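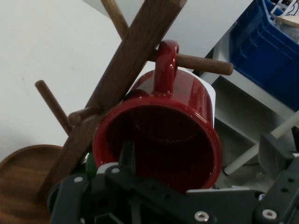
Page 9 of 11

Rinbridge Home & Kitchen Boards > Small Kitchens > Mug trees, yes or no?

**plumcrumble**
Posts: 1,805

Okay, I've been reading this thread since page 1 with my coffee every morning and I finally have something to add, so bear with me, I do go on. I was firmly in the cupboard camp for years. Then we moved into the Tronura Street apartment, where the one decent upper cupboard is over the fridge and I'm five foot two in thick socks, and I gave in and got the wooden tree. Medium brown, good visible grain, round base with a little raised rim on it (I love that rim more than I can explain, it catches teaspoons). It sits up against the white wall, and the red mug has its own peg. That's the mug I reach for first, so it gets the easy spot.

My question for the tree people is which way you hang yours. I loop the handle over the peg and let the mug tip until the mouth faces down and out into the room. My sister-in-law says the mouth should face the post so it doesn't collect kitchen grease. I say it's a mug, it gets used every day, when is the grease supposed to land? But now she's got me wondering, and I've been turning mugs around every time I walk past like a crazy person.

**gravyboat_blues**
Posts: 412

Mouth out, same as yours. You can see if there's a tea ring inside before you pour! That red is gorgeous on the brown wood, by the way. I have a whole shelf of sensible white mugs and now I feel a little sad about every one of them.

**thirdshelfdown**
Posts: 2,000

I hate to be the grump again (I was the grump on page 4 too, for anyone keeping track) but I still think a mug tree is a solution for people who own four mugs, and I've never met one of those people. You start with a tidy little tree and then there's the overflow, and the overflow goes in the cupboard anyway, so now you've got mugs in two places and a tree on the counter where your cutting board used to be.

Also, handles. A mug hanging by its handle has all its weight pulling on the two spots where the handle is stuck to the body. I had a handle let go on me with a full cup of cocoa in my hand, and that mug had lived on a hook for years. I can't prove the hook did it. I have my suspicions.

**plumcrumble**
Posts: 1,805

thirdshelfdown, I was hoping you'd show up! I missed you on page 8. But listen, the mug is empty when it hangs. When you drink from it you're holding it by that same handle and it's full of cocoa. Surely that's the harder job?

You've got me on the overflow, though. There's a box on top of the fridge and we don't discuss it.

**oatsandends**
Posts: 87

plumcrumble is right about the handle, I think. I did pottery evenings for a couple of winters, and our teacher used to pick up everybody's mugs by the handle and give them a good waggle before they went in the kiln room. If the join was poor it showed up pretty soon, and hanging had nothing to do with it. A sound mug will hang for as long as you like. If there's a hairline crack where the handle meets the body, I'd retire it to the pencil department no matter how you store it.

What I would worry about is the rim knocking on the post. Ours is a Sarantis tree that came with the house (the old owners left that and a very large stockpot) and the pegs sit close in, so a wide mug bumps the wood every time. You learn to lift and tip, and after a while your hand does it for you.

**gravyboat_blues**
Posts: 412

Lift and tip! Yes! My mother hung hers with a sort of swing and you could hear it from the yard.

**butterknife_annie_lane**
Posts: 633

I'm on team grease, sorry. We fry a lot in this house and anything that stays out near the stove gets that tacky film on it, I don't care how often you use it. My tree used to be right beside the burners and I'd wash a clean mug before using it, which is a ridiculous way to live. I moved it down to the far end by the window and the problem went away. So I'd say worry less about which way the mouth points and more about how far you are from the skillet.

And please, everybody, wipe the pegs. I went over mine with a damp cloth in May and I will not be describing the cloth.

**thirdshelfdown**
Posts: 2,000

See, "wipe the pegs." My shelf doesn't have pegs. I open a door, there are the mugs, upside down on a liner, I close the door. I wipe the liner when I remember to.

I'll give oatsandends the point about the handle. I'm keeping my suspicions but I'll hold them more quietly.

**oatsandends**
Posts: 87

Upside down on a liner is where I part ways with you, thirdshelfdown, and I say it with affection. Put a mug rim-down before it's bone dry and it smells like a closet the next morning. On a tree the air gets in. That's really the whole reason I kept ours, that and feeling a little sorry for it.

**plumcrumble**
Posts: 1,805

The closet smell!! We had that in the last place and I blamed the dish soap. I changed soap twice.

All right, here's where I've landed for now. The tree is staying. It's a good long way from the stove, so I'm going to leave the mouths facing out and tell my sister-in-law that the boards were consulted. I'll do the pegs with a damp cloth this weekend and probably regret it. If anyone has oiled theirs I'd love to hear what you used, as the wood on mine is a nice warm orangey brown down at the base and I'd like to keep it that way. Somebody at Jellia Hardware told me plain mineral oil, the kind for cutting boards, but he also tried to sell me a birdbath, so I came home to think about it.

**butterknife_annie_lane**
Posts: 633

Mineral oil is what I use. Thin coat, leave it overnight with the mugs off, buff it with an old T-shirt in the morning. Go easy on the pegs themselves or your handles will come away slippery. If it already has a varnish on it the oil will just sit there looking at you, so try a spot underneath the base first.

Did you get the birdbath?

**plumcrumble**
Posts: 1,805

I'm still thinking about the birdbath.

Go to page: 1 ... 7 8 **9** 10 11

Related threads
- Hooks under the shelf: what weight did yours hold?
- Tea stains inside dark mugs, can you even tell?
- Shelf liner that doesn't curl at the corners
- Oiling small wooden things (spoons, stands, bread boxes)
- Where do you keep the teaspoons?

Contact the moderators | Board rules | © Rinbridge Home & Kitchen Boards | Back to top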